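Workshop Tips: Planning Moves Inside a PC Case

1. Model the case walls and the drive cage as solid before you plan anything. Leave cables out of the static map and slow down near them. 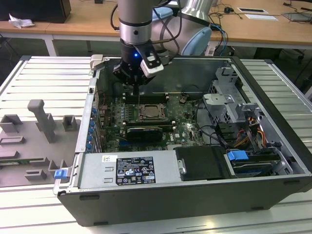
2. Set an approach point 70 mm above the socket. Travel there freely, then come straight down at 13 mm/s.

3. Find the socket by its metal frame. Bright capacitor tops can fool a blob detector, so drop the exposure first.

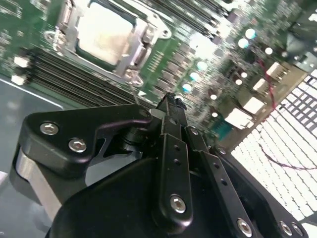 Photos: Chang-ho Ham / Ludton

Rerun the hand-eye calibration after any gripper screw is touched.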